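How many tries should I record before the arm learns to move a cable?

Asked by Ren

I have a small desktop arm and I'm collecting examples so it can learn to take a coiled cable off a plate and put it in a tray. I have 200 recordings so far. It has learned to approach the plate with great confidence and then think about its life. 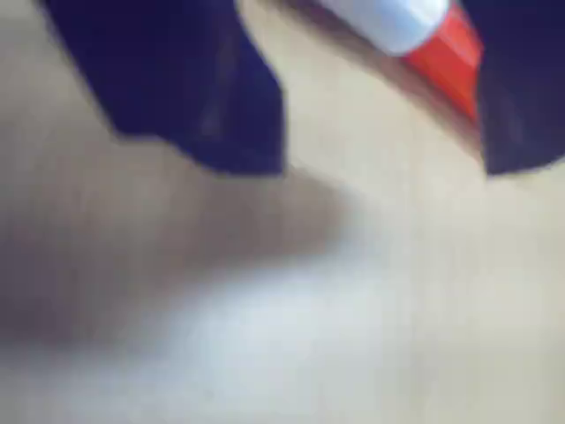
I started in September, one task, same table, same tray. Do I need more recordings, or better ones? I would like the answer to be "neither."

Guilan Zeng

Better ones, sorry. I had 848 and threw out a third, mostly ones where I dithered over the cable. The arm copies dithering beautifully.
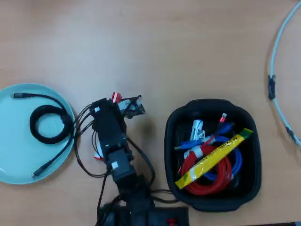 Also, move the cable between tries. If it always starts in one spot, you're teaching the arm a spot. Turn the coil, slide it toward the rim, let the ends fall wherever they like. Keep the misses where you recovered well and dump the ones where you swore.

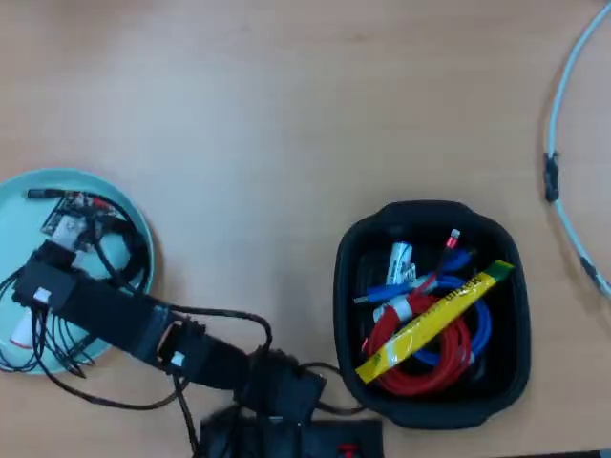

Arm over the plate, tray of cables to the right.

Check that the overhead view and the gripper view start at the same moment, too. Mine were half a second apart for most of a month and I blamed the arm.

plodadum_fan

just get more. i have about 2,743 and it works sometimes

Muchen Tan

Guilan is right. What I'd do before recording anything else:

1. Watch 20 of your recordings at double speed. You'll spot your bad habits by the fifth.

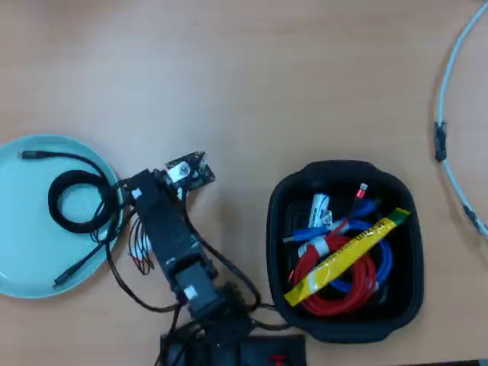
2. Delete the worst, then record 200 fresh ones with the cable in a new place each time.

3. Train again and write down where it stalls. Record more of that part only.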